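The Dodville Kitchen, Finally Together

22 January 2025

Well, we're in! The kitchen at the Dodville apartment has been a mess of boxes since the move, and I promised everybody pictures as soon as there was something worth looking at. It's a tiny room (164 square feet if you count the bit behind the door, and I do), so every appliance had to earn its spot. I'm putting the gallery up one corner at a time, starting with the one I use most.

The microwave corner. I went back and forth on color for ages and ended up with this cream Midea, and I'm so happy with it on the white tabletop. The thin coral line around the door gets me every time, and then there's the salmon-orange button on the panel to go with it! 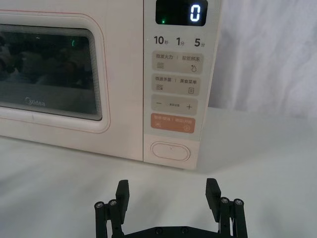 Do you need to read Chinese to cook with a microwave labeled in it?

You learn the handful of characters you need in a day or two, and after that your fingers know where to go. I kept a sticky note on the fridge for the first week: 秒 is seconds, 分 is minutes, 解冻 is defrost. I took it down sometime after the third bag of frozen dumplings.

My usual is plain old leftovers, 5 minutes for a big bowl of stew with a stir in the middle, covered with a plate so it doesn't spit all over the inside. Oatmeal gets less than that and a much deeper bowl than you'd think (ask me how I know). For the menu settings I still get the booklet out, which lives in the drawer with the takeout menus and the good scissors.

Next up is the shelf for the other wall. I've got my eye on a narrow one from Varkier, 19 inches wide, and if it fits beside the window the tea and the mugs can finally come out of their box. The curtains are still a question mark, and the floor will have to wait until April. More pictures when the shelf is up!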